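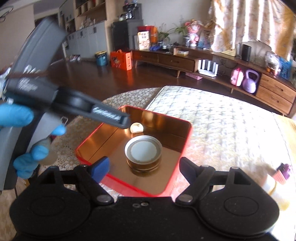
Bistby, March

Re: Keepsake tins — what are you all putting in yours?

Hi everyone,

I've been grinning over this thread since Monday! I had my own tin open on the bed, on top of the old beige lace cloth, and it was such a treat to read your replies with it right beside me.

On Monday the list digest said:

> Has anyone found a good tin for small jars? Mine are all biscuit
> tins and far too deep, so everything rolls to one end. I'd also
> love to know if people line theirs or leave the metal bare. I've
> got 19 little things to find homes for and a drawer that won't
> close any more.

Go rectangular and go shallow. Mine has a glossy red rim and the most gorgeous coppery gold colour inside, and I couldn't bring myself to cover that up with felt. It throws the light around beautifully when the lid's off. I found it at the Prastalero market for 5 dollars, in a box of odd cake pans, and I'd have happily paid more.

The little glass jar with the silver screw lid is my favourite thing to keep in it. The contents are a lovely amber brown, and I like being able to see the colour without opening it. If yours roll, try standing them up near the middle and tucking the smaller bits along the walls (a twist of tissue behind each one helps too).

Somebody asked about lace under a tin. I do it on the bed or the dresser, mostly for looks, but check the bottom rim for rust first — I've got one cloth with a brown line on it that has survived 4 washes and a good soak in lemon juice. A quilted mattress pad is nice and forgiving to sort on, by the way. Nothing rolls far and nothing chips.

Two quick things while I'm here. The Skesero swap table is open to list members again, and you can bring tins with or without lids. And whoever was after the flat grey ones with the hinges, I still have two and would love to see them go to a good home. Just pay the postage!

Keep the tin stories coming, please. I'm reading every one.

Cheers from Bistby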